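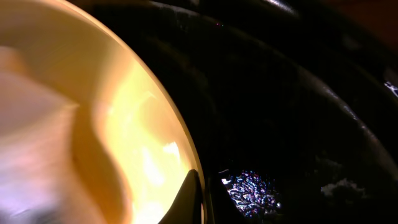 Asked by **Emiliano Valdebenito** | 11/26/25 | Sakument Help > Grippers and end-of-arm tooling

## Brush handle rotates in the fingers when there is soap on it. Pads, force or handle?

I look after the dish cell at our Warwood shop. One arm, a Clera two-finger gripper, a wrist camera, and a sink. The job is to pick up a scrub brush by the handle, scrub the inside of a bowl, put the brush back in its holder, then take hold of the bowl by the rim and move it.

The problem is the brush. With a clean handle it holds fine. Once soap gets down to the handle, the head starts to turn while it is pushing against the bowl wall. The brush doesn't fall out. It twists, and then the side of the head does the scrubbing in place of the face, and the path is wrong for the rest of the cycle. When it goes back to the holder it is crooked and sometimes jams.

What I have checked:

- Grip force is at 80 percent. Going higher marks the handle and doesn't stop the twist.
- Finger pads are the ones that came with the gripper. They have 400 cycles on them.
- Both fingers close evenly on a gauge block.
- The TCP was taught again in April after we changed the wrist cable, and it still lands where it should when the brush is in straight.
- Slowing down the scrub path helps a little but the cycle gets too long.

Second problem, maybe related, maybe not. On shiny bowls the wrist camera gets so much glare off the inside that the rim is hard to pick out, and the finger comes down on the rim in a slightly different place each time. I have the exposure on auto. Should I fix that first, or is it separate?

I can make new pads here. I would like to avoid buying a different gripper.

---

### Answer 1 (accepted)

You have two separate problems. Do the brush first, since it is all mechanical.

More force won't fix this. A round handle between two flat pads touches along two thin lines, and when those lines are soapy there is very little to resist turning. Change the shape of the contact.

1. Take the pads off and look at the gripping face. If it is shiny or has a dent where the handle sits, throw them out. Soap residue builds up in the surface and a wipe doesn't get it off.
2. Make new pads with a shallow V groove running the same way as the handle. Go 4 mm deep at the center. You want each pad touching the handle on both sides of the V.
3. Put a flat on the handle, or glue on a sleeve that has flats. The V centers the brush and the flat stops it from turning. If you only do one of these, do the flat.
4. Cut a couple of drain slots across the V so soap has somewhere to go when the fingers close.
5. Teach the TCP again with the brush held in the new pads. The head will sit a little differently than before.
6. Drop the force back down before you run it. Start low and come up until it holds under a hard scrub, then stop there.

Check the screws that hold the pads, too. On fingers like these there are 2 per pad and they back out in wet work. A pad that rocks will feel just like a slipping handle.

For the path, keep the stem closer to square with the wall if your bowl shape allows it. When the head leans, one corner touches first and that corner is a lever working against your grip.

For the camera, turn off auto exposure. It keeps adjusting as the arm moves from a dark background to a bright bowl, and the edge you are looking for moves with it. Set a fixed exposure short enough that the inside of the bowl isn't washed out, and let the background go dark. You only need the rim. If there is a lamp aimed into the sink, move it off to the side or put a diffuser on it. Then teach the rim pick again.

---

### Answer 2

get a better gripper. parallel jaws are no good in a sink. we had one and it was always something

---

### Answer 3

The first answer is right about the shape. I would add some upkeep, because new pads will go the same way as the old ones if nothing is cleaned.

End of each shift:

- Open the fingers all the way and rinse the pads with plain warm water. No detergent.
- Run a soft nylon brush through the groove.
- Wipe the sides of the fingers and up to where they meet the gripper body. Soap dries there and the stroke gets sticky.
- Leave the fingers open overnight.
- Wipe the camera window with a clean damp cloth. A dried film on it makes glare worse, so do this before you go changing the exposure.

Every week, put a gauge block in and check that both sides touch at the same time. Write it down. Ours drifted slowly and we didn't catch it until picks started going off to one side.

Check the seal rating on the gripper too. Being splashed and being dunked are different things, and if your fingers go down into the suds I would want a boot over the body.

Also look at how much soap you are using. We were dosing far more than the dishes needed. With less of it the foam stayed mostly on the bristles and the handle was a lot easier to keep hold of.

---

### Follow-up from the asker

I made the grooved pads and sanded a flat on two sides of the handle. Screws on the left pad were loose, so thank you for that one. The grip is taught again with the new pads and I am running at a lower force than before.

It holds through a full scrub now on the deep white basin, which was the worst one. I have not gotten to the camera exposure yet. What I still see is a small shift when the brush first touches the wall, before it settles.

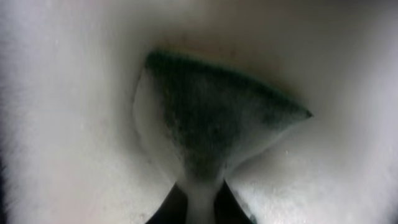
Farías: The small shift at first touch is usually the approach speed. Put a waypoint just off the wall and come in slow from there, then go back to your normal speed once the bristles are loaded. If it still moves after that, see if your flats are parallel. Hand-sanded ones often taper, and the pads will walk the handle toward the thin end. Measure at the top and bottom of the grip with calipers. I would file them in a vise with a guide on each side.

Emiliano Valdebenito: They do taper. Making a sleeve.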